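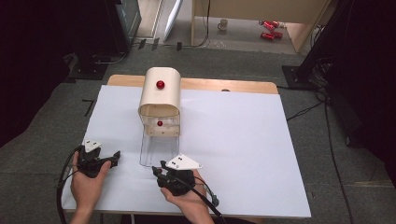

透明抽屉拉到一半发涩，应该先查哪里？

先把抽屉里的东西全部拿出来，空着来回推拉几次，再看盒子下面垫的东西平不平。空抽屉顺畅，多半是里面装得太重或者有东西顶住了；空抽屉也涩，就要看两侧的滑边。

工单编号：118
商品：Plomix 拱顶收纳盒，奶油色，透明抽屉
购买渠道：Diltix 网店
状态：已解决

顾客留言（上午9点40分）
你们好呀，麻烦你们了。我七月在你们店里买了这个拱顶的收纳盒，说心里话，买的时候就是看中它那个圆圆的顶，还有前面那颗小红球，放在桌上很讨喜，我女儿说像个小隧道。用了没多久，抽屉就开始不太听话了。刚拉的时候挺好，拉到一半就发涩，得用点劲，一用劲整个盒子就跟着往我这边跑。我在里面放的是缝纫用的零碎：线轴、几把小剪刀、一盒大头针，还有我妈留下来的一铁盒扣子，那个有点分量。我把盒子放在工作台上，台面铺了一大块白色的垫布，裁布的时候好看清线头，所以不太想撤掉。想请教一下，这是抽屉坏了，还是我哪里用得不对？要是得寄回去，那也行，就是扣子得找地方先安顿，哈哈。

客服回复（Hamish Kerslake，上午10点15分）
您好，谢谢您写得这么仔细，还跟我们讲了扣子的事，读着很亲切。您先别急着寄回，这类情况十有八九在家里就能弄好，省得您打包跑一趟。
想请您帮忙试这么几步，慢慢来就好：
一、抽屉清空，空着推拉10次，留意发涩是每次都在同一个位置，还是忽前忽后。
二、把盒子搬开，直接放在没铺垫布的桌面上，再试一遍。
三、把抽屉整个抽出来，看看两侧滑边上有没有线头、布屑。透明的边不大容易看出脏，用手指摸一遍比看更准。
另外想问一声，您那一铁盒扣子大概多重？我们给这个抽屉定的装载上限是1,000克，超过了滑边会往下压，拉起来就会发涩。

顾客留言（中午12点半）
Hamish你好！趁着午饭前试了一下。空抽屉比装满的时候好很多，可还是有一个地方会卡，每次都是拉到差不多一半的位置，左边。放到没铺布的桌面上，盒子倒是不跑了，卡还是卡。扣子我拿厨房秤称了，光那一个铁盒就400克，再加上剪刀和线轴，我没有全部称，可我估计是超了，真不好意思，我从来没想过抽屉还有个上限。
抽屉我还没敢抽出来。我拉到头以后觉得有一下阻挡，怕硬来会把透明的边掰裂。我先生说使劲就行，我没有听他的。请问正确的办法是怎样的？

客服回复（Hamish Kerslake，下午1点05分）
您没有硬拉是对的，替我谢谢您的谨慎，也请替我跟您先生问好。
拉到头的那一下是止位，做在抽屉尾部，为的是平时不会一下子整个掉出来。取的时候请这样：一只手按住盒身，另一只手托着抽屉底部，拉到止位以后把前端稍稍往上抬，抬一点点就够，再往外带，就能出来了。托底这个动作请别省，只捏着小红球往上提，力都落在前面那一小块地方，时间长了容易松。
抽出来以后：
先用干的软毛刷把两侧滑边刷一遍，盒子里面对应的两道槽也刷一遍，左边多刷几下。
再用拧干的软布蘸一点温水擦，水里可以滴一滴洗洁精。请不要用酒精，也不要用去胶剂，透明件碰了会发雾，那就擦不回来了。
擦完放着晾干，完全干了再装回去。
滑边上请先不要抹油。缝纫机油尤其不行，它会粘布屑，过一阵子比现在更涩，而且您放的都是布料和线，沾上了怪可惜的。

顾客留言（下午3点20分）
抽出来了！照你说的抬一点点，真的很轻松。左边的槽里缠着一小团线，还是深蓝色的，我想起来是改裤脚那次用的线，不知道怎么钻进去的。用镊子夹了半天，拿出来有小指甲盖那么大。刷完擦完，现在晾在窗台上。
有个小问题顺便问问：滑边左侧靠后的地方，我摸到一个很细的小毛刺，像是塑料上多出来的一点点。我这里有400目的砂纸，是以前打磨木头相框剩下的，能不能轻轻蹭一下？还是会弄坏？

客服回复（Hamish Kerslake，下午3点45分）
那团线就是主要原因了，夹得漂亮。
毛刺是可以蹭的，400目也合适，再粗的就别用了。请把砂纸裁成很窄的一条，只对着毛刺那一点顺着滑边的方向轻轻带几下，摸着平了就停。旁边的透明面用纸胶带贴一下再动手，砂纸滑过去会留下一片白印。蹭完用湿布把粉擦掉。
要是您不想自己动手，我们也可以寄一个新抽屉给您，旧的不用寄回来，您告诉我一声就行，两种都不麻烦。

顾客留言（晚上7点10分）
我自己蹭的，胶带也贴了，没有留下白印。装回去以后顺得不得了，我来来回回拉了好多次，女儿也来拉，现在她觉得这是她的抽屉了。
扣子我单独放到架子上去了，抽屉里就留线轴和小剪刀。还剩最后一件事：放回垫布上以后，抽屉是不涩了，可我拉得快的时候，盒子还是会带着布一起往前挪一点。垫布我想留着，有没有什么办法？

客服回复（Hamish Kerslake，晚上7点35分）
恭喜恭喜，抽屉易主了。
垫布打滑的话，可以在布和桌面之间垫一张防滑网，就是铺在地毯下面的那种，裁得比盒底大一圈。盒底再贴四个小的硅胶脚垫，贴之前把盒底擦干净，贴好以后压一会儿，放一晚再用。两样都做最稳，只想做一样的话，先做防滑网，布不动了，盒子通常也就安分了。
还有个位置上的小建议：别让盒子太靠桌边，抽屉全拉开以后，前端最好仍在桌面上方。这样不小心碰一下，也不会连抽屉带针一起翻到地上。
您先用着，我把这张工单多留几天，有什么不对劲直接在下面接着写，不用重新填那张表。

顾客留言（隔了几天，上午8点50分）
防滑网铺好了，脚垫还没买到合适的，先这样。盒子没有再跑。抽屉也没有再卡，我现在剪完线头都会先扫一下台面，免得又钻进去。谢谢你这么耐心，祝你们店里生意好。

客服回复（Hamish Kerslake，上午9点25分）
太好了，收到您的消息很高兴。脚垫挑直径小一点、薄一点的就可以，太厚了盒子会抬高，抽屉拉开时前面容易往下沉。
我把工单关上了，抽屉的备件记录也替您留着，以后若想换新的，报118这个编号就能找到。

内部备注：原因为左侧滑槽缠线，另有轻微毛刺，装载可能超重。未寄出备件。已请仓库同事查看同批抽屉左侧滑边后段是否也有毛刺，等回复。说明书里关于抬起前端取出抽屉的那一段，字太小，顾客大多没看到，下次改版时请放到第一页。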